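Workshop notebook, August
Card fountain for Prella, continued

Started 8:40 am. Coffee machine descaled by Dindo, which means the coffee tastes of descaler until lunch. Present: me, Dindo Sarmiento, Ye-ji Chae until she had to go and be a stage manager.

Where we left it: the fountain sits inside the lid of the hat trunk. Lukian opens the trunk, looks disappointed, and a column of playing cards goes up past his face to somewhere above the top of the drapes. That is the plan. On the last run he looked disappointed and stayed that way.

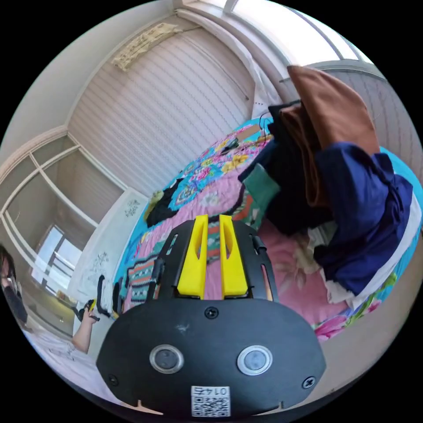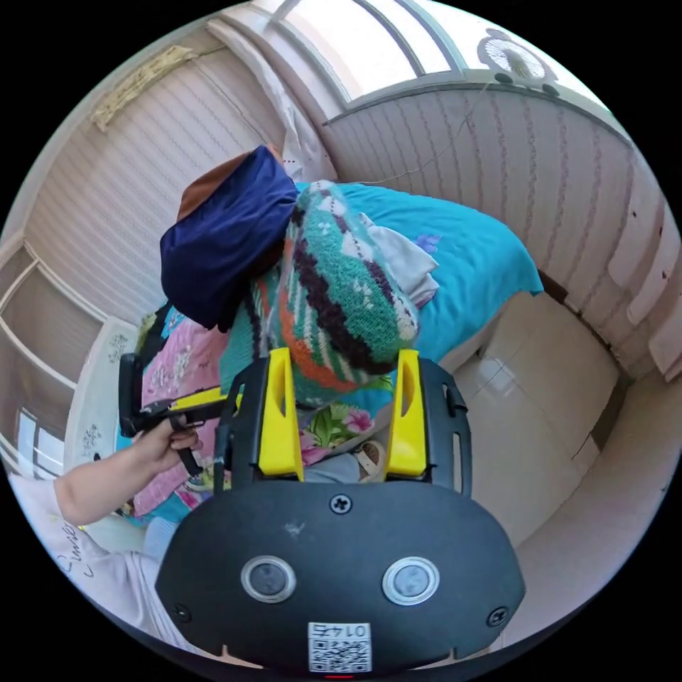

Jam, take two

Took the lid off the trunk and the side plate off the fountain. The cards had not jammed at the exit like we all said they would (I said it loudest, so I'm writing it down). They jammed at the bottom, where the wheel picks up the first card. The rubber on the wheel has gone shiny. Running a thumb across it feels like running a thumb across a plate.

Dindo scuffed it with sandpaper. Worked beautifully for one load and then went shiny again. We did it a second time with coarser paper, same story, slightly longer. Cremilda came by and said her grandmother's sewing machine had the same trouble and they fixed it with a bicycle inner tube. I wrote this off as charming and then spent an hour cutting up an inner tube.

Inner tube: good. Grips hard, stays grippy, smells like a garage. The edge lifts a little where the two ends meet, and every time the seam comes around the fountain burps and throws a card sideways. From the house this may look deliberate. From where Lukian stands it is a card in the ear.

To do: cut the join on a slant and glue it so the wheel drags over the seam and doesn't catch it. Dindo thinks we should cut a ring off a narrower tube and stretch it on with no join at all. He is probably right. Let him find the tube.

Card load

The act calls for nearly 400 cards. Cremilda's original drawing says 402, and when I asked why, she said that was how many fit in the cardboard mock-up and she had not liked to throw any away. The tray as built takes them all if you square the stack and lean on it. If you lean on it too much the bottom card bows and the wheel can't get under it.

Loaded by weight today to save time. Don't do this. The new cards from Yeom are thinner than the old ones, and the old ones have been on a lot of damp floors. Mixed load ran fine through the thin ones and then coughed on the first swollen old one. Sorted the two kinds into separate boxes. The box marked OLD goes to the school workshops, where they get bent anyway.

Also pulled out of the tray: a parking receipt, a business card for a dog groomer, and the rules for bridge.

Noise

Ye-ji stood at the back of the room while we ran it and says it sounds like a hair dryer with a grudge. Lukian's entrance music covers it at full volume. Unfortunately the music drops out just before the trunk opens, for suspense, so the audience gets a few seconds of silence with a hair dryer in it.

Options we talked about:

Spin up later. The motor needs a moment to reach speed and if the cards feed too early they just flop over the lid. Tried it. They flopped over the lid.

Felt under the motor mount. Did this. Took the worst of the rattle off and left the whine. Keep.

Ask Kyung-hwa for a drum roll. She runs sound and was against it on artistic grounds, then offered a long low cello note, which is the same thing in a nicer coat. Ye-ji is putting it in the cue sheet. I'm told the note can be stretched as long as we need, so if the trunk sticks the audience will at least get a recital.

Trigger

The foot switch is still the foot switch. Lukian wants something in his sleeve. I have explained that the sleeve already holds the silk, the thread reel and, on Saturdays-only material, the egg, and that one of these days he'll reach for one and get another. He says that is what rehearsal is for. I say it's what the foot switch is for.

Moved the switch a hand's width upstage so he can hit it with his heel while he leans in. Taped a ridge of gaffer beside it so he can find it without looking. He found it without looking twice, and then while looking, missed.

Counter

Dindo put a cheap click counter on the wheel some time ago and forgot to mention it. It read 803 turns when we opened up, and he can't remember if he zeroed it when he fitted it. So we know the rubber lasts for that many turns, or some other number of turns. Zeroed it now, with a witness. New rule: whoever changes the rubber writes the count on the inside of the lid in pencil.

Last run, 4:15 pm

Full load, thin cards, inner tube, felt, heel switch. Column went up straight and held together longer than I expected. One burp from the seam. Height is good for the Clasetti. For Brilcombe we need to back the speed off or the cards will go into the lights, and the house electrician there already dislikes us over the business with the feathers.

Picking up took longer than everything else put together. Ye-ji had returned by then, looked at the floor, and remembered a phone call.

Leftover jobs

Slanted join or seamless ring, whichever arrives first.
Speed knob needs a mark for each house. Paint, because the tape falls off.
The hinge on the trunk lid squeaks now that the motor is quieter. Candle wax.
Ask Lukian whether the cards have to land face up for the reprise. If he says yes, ask him again after dinner.
Return Cremilda's good scissors. They have been cutting rubber and she doesn't know yet.

Spare fuse is in the mint tin on the top shelf, behind the fake ham. There are 2 mint tins. The other one is mints.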